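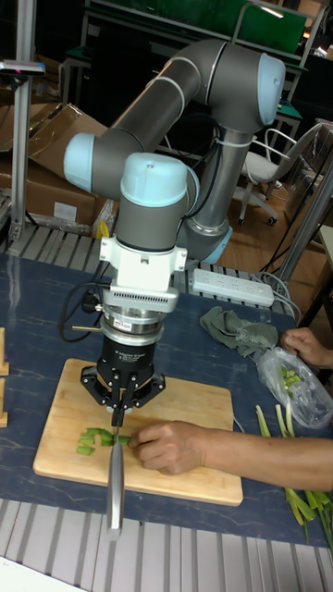

Kitchen notes: scallions, from bundle to bag

The February notes on onions brought in more questions about scallions than about onions, so this month's item deals with scallions only. It covers buying, trimming, cutting, bagging and storage. The method is the one used in the Hanville prep kitchen. Readers who cook for one or two can follow it with a single bundle and stop when the board is full.

Buying and sorting

Look at the root end first. The white part should be firm and should not slide when pinched. The outer layer may be dry and papery, and it comes off in trimming. Greens with a few yellow tips are usable once the tips are removed. Greens that are slimy at the fold are not, and the slime spreads to the rest of the bundle within a day.

Cut the rubber band as soon as the scallions are home. A tight band bruises the greens and the bruised section goes bad first. Lay the stalks with all the roots pointing the same way and pull out any that are much thicker than the others. Thick stalks need a different cut and are better kept for broth or the grill.

Washing and drying

Wash whole, before cutting. Cut pieces hold water inside the tube and it does not shake out. Run cold water over the root end, fan the greens apart where they branch, and rinse out the grit that collects in the joint. Stand the stalks upside down in a colander for 30 minutes, then roll them in a clean dish towel.

Gerrit Timmermans tested drying times for the Brindale group over the winter. Stalks cut straight from the sink clumped in the bag the same evening. Stalks that had drained and been rolled in a towel stayed separate. A salad spinner made no useful difference over the towel, and the long stalks had to be bent to fit in it.

Setting up the board

A wooden board with a fine grain is suitable. If it moves, put a damp paper towel under it. Place the board near the front edge of the table so the elbow is not raised. Uncut stalks go on one side, the open bag beyond them, and a cloth within reach. Keep the middle of the board clear for cutting and push the finished pieces to the far side from the uncut stalks.

Cutting

Trim the roots as close as possible. A quarter inch of white is often thrown out for no reason. Line up four or five stalks of the same thickness. More than that and the stalks on top roll away from the blade.

The holding hand does most of the work. Fingertips are curled back and the stalks are pressed down lightly near the cut. Heavy pressure flattens the tube, and a flattened tube tears along its length. The blade has to be sharp. A dull knife leaves pieces joined by a thread of skin on the underside, so that a row looks cut and comes up off the board in a string.

Three lengths are in regular use:

Thin rings, for finishing soup, eggs and noodles. Cut across the stalk with a short forward slide. Use within a day or two, or freeze.

Short segments, for stir-fries, pancakes and fried rice. This is the general-purpose cut and the one that stores best.

Finger lengths, for braises and for roasting under fish. Split the white part once if it is thick.

Separate the white and pale green from the dark green if the dish calls for it. The pale part goes into the oil at the start and the dark part goes in at the end. For general stock in the freezer there is no need to separate them.

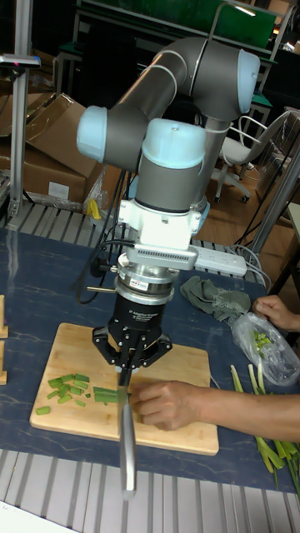

Short segments on the board, with the bag and uncut stalks kept to the right.

Clearing the board

Move the cut pieces into the bag in small amounts. A full board is slow to work on, and pieces at the edge end up on the floor. Use the back of the knife to push them, never the edge. Scraping with the edge dulls it quickly and raises the grain of the wood. Wipe the board with the cloth between bundles. Scallion juice is sticky and after two or three bundles the holding hand starts to slip.

Bagging and storage

A clear bag is preferred, as the condition of the contents can be checked without opening it. Fold the top of the bag outward to make a cuff, which holds the mouth open and keeps the seal clean. Fill to two thirds, lay flat, press the air out from the bottom upward and close.

Refrigerator: put a folded dry paper towel in the bag and change it on the second day. Short segments keep four to five days. Thin rings are past their best after two.

Freezer: spread the pieces flat on a tray until firm, then bag. Frozen scallions lose their crispness and should go straight into the pan from the freezer. If thawed first they turn limp and release water.

Yields

Wilma Declercq weighed one full session at Hanville. The stalks came to 940 grams before trimming. Roots, papery layers and damaged tips came to 161 grams. Cutting and bagging took 65 minutes, which did not include washing. She puts the trim weight down to the bundles being several days old at purchase and expects a lower figure with fresher stock. The clean trimmings went into the broth pot. The papery layers are no use in broth and should be composted.

Equipment

Two readers asked about knives. Any straight-edged kitchen knife with enough height to keep the knuckles off the board will do. Serrated knives shred the greens. The Krajčí sharpening stone listed last month is back in stock at Lenero, in the coarse grit only. For a knife used mainly on vegetables, wait for the fine one.

To remove the smell from a wooden board, rub it with coarse salt and half a lemon, leave for ten minutes, rinse and stand on edge to dry. Do not soak it. Oil the board when it is fully dry, normally the next day.

Next month: leeks, including how to get the sand out. Questions on leeks should reach the Hanville desk by Friday. Please state whether the leeks are to be used fresh or frozen, as the cut differs.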